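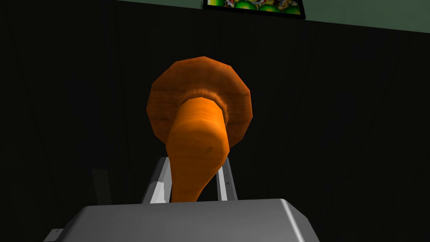

Brown cap, orange stem.

Marisa had 9 pairs of shoes laid out on the bed by four in the afternoon, and none of them went with the green dress.

"The gray flats," said Francine over the phone. "You wore them to Danish's wedding."

"I wore them out at Danish's wedding. The left sole flaps."

She drove to the shop in Pirnberg, the narrow one beside the bakery, where Kelechi Etim measured her foot and brought out 3 boxes. The first pair pinched. The second was a Kavia sandal with a cork heel, and she walked to the mirror and back in it twice.

"How much?"

"Fifty. They run small, so I gave you an 8."

She had been a seven and a half since high school. She looked at the number inside the strap, then walked to the mirror again. Her toes lay flat. It had been a long time since they had done that in anything with a heel.

"My mother went up a size at my age," she said. "She cried in the car."

Kelechi folded the tissue back into the box — slowly, in case she changed her mind.

"I'll wear them home," Marisa said, and asked him to put the old ones in the bag.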